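Re: [textiles] Washing and sorting small mixed fabric items

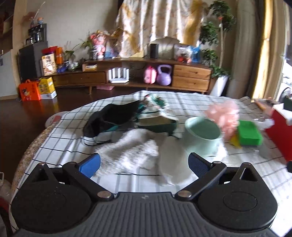
To follow up on the sorting question from earlier in the thread, quoted at the bottom. I have kept the quote short and answered the points in order.

1. Sort by construction first, color second. The usual light/dark split is fine for flat goods such as sheets and tablecloths. It does not work well for small made-up items, where one piece can combine a shell, a lining, a trim and a cord. A black item with a teal trim goes with the darks on color, but the trim is often a different fiber from the shell and takes dye differently. Test the trim with a damp white cloth before the first wash. If color comes off, wash the piece alone in cold water.

2. Pile fabrics go by themselves. A fluffy cloth sheds for the first several washes and the lint settles on anything smooth and dark. It also picks up lint from other pieces, and on a gray and white pile you will not see it until the cloth is dry. I run mine in a mesh bag, short cycle, low spin. No fabric softener. Softener coats the fibers and the cloth stops absorbing.

3. Cords and straps. Tie them off or tuck them inside before washing. A thin cord will find its way around everything else in the load. With a strap that is sewn in at one corner, the weak point is the seam, so turn the item inside out and pin the strap flat with a safety pin through the seam allowance, not through the face fabric.

4. Items with an open interior (caps, pouches, small bags). Wash inside out, then turn back while damp and shape by hand. Stuff with a dry white towel, change the towel once after 40 minutes, and leave the opening facing up. Do not use newspaper. It marks pale linings, and beige shows it worst.

5. Printed or patterned pieces containing red. Treat as unstable until shown otherwise. I use a 10 minute soak in cold water in a white basin. Clear water at the end means it can go in with the others.

On the sorting surface: lay everything out on a table before it goes near the machine. A cloth with a printed or woven grid helps, as the lines give you something to line hems up against when you check for shrinkage afterward. If your cloth has a lacy or openwork border, keep anything with hook tape well away from it. Hook tape will pull a thread in one pass.

On the detergent question, I have used Achari liquid and Cuvine powder on the same types of item. The Achari rinses out of pile more completely in cold water. The Cuvine left white residue in the seams of lined pieces at the dose on the box, and stopped doing so when I cut the dose by half. My water is hard, 200 ppm by the test strip, so results elsewhere may differ.

I have no experience with the Irer drying rack that was mentioned. The Staturach one has 6 arms and the spacing is too wide for anything smaller than a hand towel — I clip a mesh shelf across two arms and dry the small pieces flat on that.

One open question from my side. Has anyone found a reliable way to get a pile cloth to stand up again after it has been folded under weight? Steam from the back works on the short-pile ones. On long pile it leaves clumps, and brushing them out while damp pulls fiber.

Gil-soo Seol

> I have a box of small things left from September that need
> washing before they are put away. Caps, little bags, a few
> cloths, some with straps or cords attached. I normally sort
> by color only, but last time a dark lined bag came out
> covered in white fluff and one of the pale linings had
> turned pink along the seam. Is there a better order to do
> this in? Also interested in what people use for detergent,
> and whether the Irer rack is any good for small pieces.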